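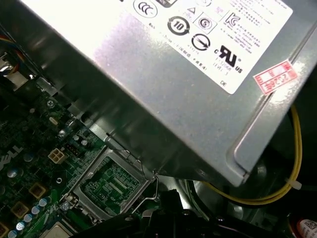 Vista de muñeca sobre una caja de sobremesa, con la fuente de alimentación inclinada sobre la placa y el zócalo de CPU vacío.

Plomura – percepción y secuenciación para desmontaje y montaje de ordenadores

Bienvenidos, y gracias por pasaros por aquí. Plomura es el conjunto de herramientas que usamos en Pulcombe para que un brazo con cámara de muñeca localice piezas de ordenador, decida en qué orden tocarlas y sepa pararse a tiempo cuando algo no le cuadra. Lo empezó Meenakshi Gounder como un par de scripts para recortar vídeo y, entre unas cosas y otras, ha ido creciendo hasta tener planificador propio, un visor bastante apañado y más opciones de configuración de las que nos gustaría reconocer.

Qué hay en el repositorio

percepcion/ – detección de zócalos, conectores y etiquetas, con estimación de pose en 6D
plan/ – el secuenciador, escrito como árbol de comportamiento
control/ – servocontrol visual para la aproximación final y lectura de fuerzas
visor/ – reproductor de episodios con las predicciones superpuestas
datos/ – índice y anotaciones de la versión de mayo (los vídeos se descargan aparte)

Los datos

La versión actual reúne 111 episodios, grabados a 16 fotogramas por segundo y repartidos en 4 tareas: apartar la fuente, desconectar cables, coger el procesador y colocar módulos de memoria. Cada episodio lleva su vídeo de muñeca, las posiciones articulares, la apertura de la pinza y un archivo de eventos anotado a mano. Senthil Kurup revisó las anotaciones una por una, con una paciencia que le agradecemos muchísimo, así que si encontráis un evento desplazado escribidnos sin apuro y lo corregimos.

Las clases de objeto son 21. Las que más guerra dan son las metálicas: el brillo se come los bordes de la chapa y del disipador integrado de la CPU, y el detector tiende a encoger la caja hacia la zona quemada. Para eso está la opción mascara_brillo, que viene desactivada por defecto y que os recomendamos activar en cuanto haya una ventana o una lámpara cerca.

Aproximación al procesador

Es la parte que más hemos reescrito, y también la que más cariño nos da. El módulo control/agarre_cpu trabaja con los dos dedos a los lados del chip y corrige la orientación antes de cerrar, tomando como referencia el borde verdoso del sustrato,
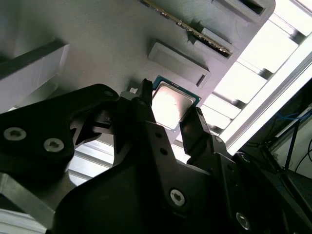 que aguanta mucho mejor los reflejos que la tapa metálica. Si el borde se pierde durante varios fotogramas seguidos, el controlador retrocede a la última pose fiable y lo vuelve a intentar – preferimos perder un poco de tiempo a arañar contactos. El umbral se cambia con borde_min, y conviene bajarlo con cuidado, porque por debajo de cierto punto empieza a tomar por sustrato cualquier sombra del útil.

Puesta en marcha

Clonad el repositorio, cread un entorno de Python limpio e instalad con pip install -e . desde la raíz. Después:

plomura descargar --version mayo
plomura ver --episodio 16
plomura evaluar --tarea cpu

La primera descarga se hace larga, id a por un café. Para mover un robot de verdad hace falta además el puente Jurnetti, que se instala por separado y tiene su propio README; sin él, todo lo demás funciona en modo reproducción.

Limitaciones conocidas

Los cables finos siguen siendo el punto flojo, sobre todo los que pasan por detrás de la fuente y reaparecen más abajo: el seguimiento los parte en dos instancias. El lector de etiquetas se maneja razonablemente con texto impreso y bastante mal con los caracteres manuscritos. Tampoco hemos probado la calibración con otra óptica, de modo que si cambiáis de cámara tocará repetirla entera con calibrar_muneca.

Cómo citar y colaborar

Podéis citar el trabajo como Gounder y Kurup, Plomura, versión de mayo. El formato de eventos está inspirado en el esquema Chatzigeorgiou, con un par de campos añadidos que se explican en datos/FORMATO. Las contribuciones son muy bienvenidas, también las pequeñas – una errata, una prueba que falta, un parámetro mal documentado. Abrid una incidencia antes de enviar cambios grandes en plan/, que ahora mismo está a medio reorganizar.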